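Robots at Work and at Home
Chapter 6: Can Machines Do the Chores?
By Eluned Humphreys | March 2026

Factory robots have welded, lifted, and painted for decades. They do well when each part arrives in the same place, facing the same way. Housework seldom offers that. A drawer sticks, a towel slumps, and the mail lands wherever someone dropped it. This chapter asks how far machines have come with such jobs, starting with paperwork.
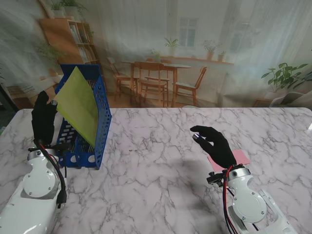

Filing looks like a small chore until it is written out as steps for a machine. The robot has to find the folder, judge where its edges are, and close its fingers on something that bends. A folder leaning out of a blue file holder, like the yellow-green one between the left hand and the holder's wall, sits at a slant and leaves little room for fingers. A flat sheet on a tabletop is hard in another way, as there is almost no edge to pinch.

Gethin, the course project we follow in this book, set a plain test for chores of this kind. A machine passes if it finishes 70 tries in a row without help. By that measure, most paper handling is still unsolved.

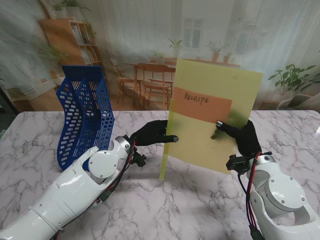 Source: Fulstead Learning picture files

Two hands help. One can steady a folder while the other shifts its grip, much as a clerk does at a desk. The label matters too. A robot may read "Receipt" correctly and still put the folder in the wrong slot, so reading and placing are graded separately in Section 3.

Touch is the other half of the problem. Thin, soft material gives way when pushed, and a camera close to the fingers may have its view blocked by the very thing being handled.

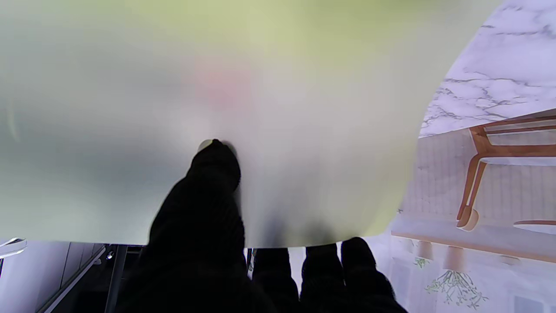

Figure 6.3 Dark, fabric-covered fingers beneath a pale, translucent sheet.

Before reading on, list the chores you did yesterday and mark the ones that involved something soft.

© Fulstead Learning | Contact us | Back to top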